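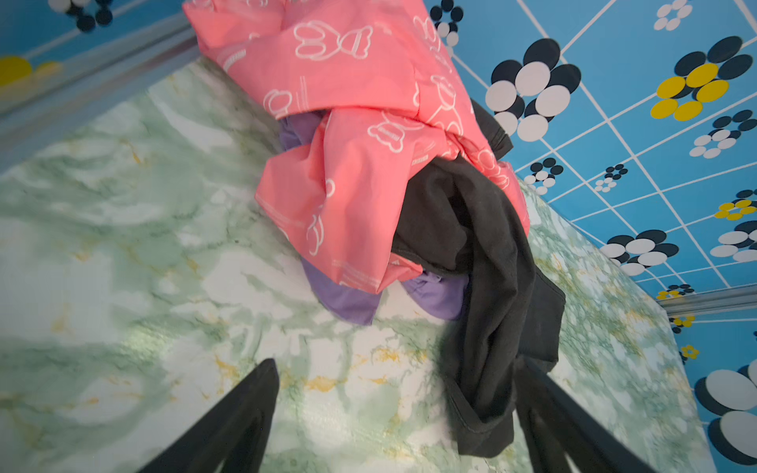 Pink, purple and charcoal, all in one heap. My favourite kind of problem.

Laundry arm update from the shared workshop in Erkwood! I've called this build Ganddale and it's eaten every Monday night since winter. 1/5

New fingertips are on. I filed the tips down over the weekend and the grip feels so much nicer – way less slop at the wrist, too. 2/5

Log so far: 167 grasp attempts, 64 on the new tips. The pink one with the bears is the tricky customer, all that thin crinkly fabric. I love it. 3/5

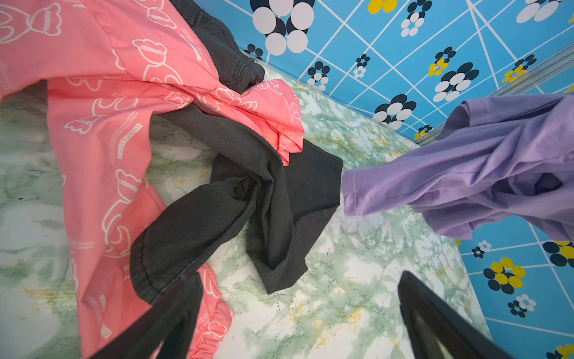 Purple tee up in the air, pink and charcoal on the marble.

Still getting confused by the glossy benchtop when the light bounces off it. Going to try a matte filter, and maybe a lower lamp. 4/5

Next job is folding, starting with sleeves. If anyone's done cloth corners on a two-finger gripper, please yell out – I've got 17 tabs open and I want more! 5/5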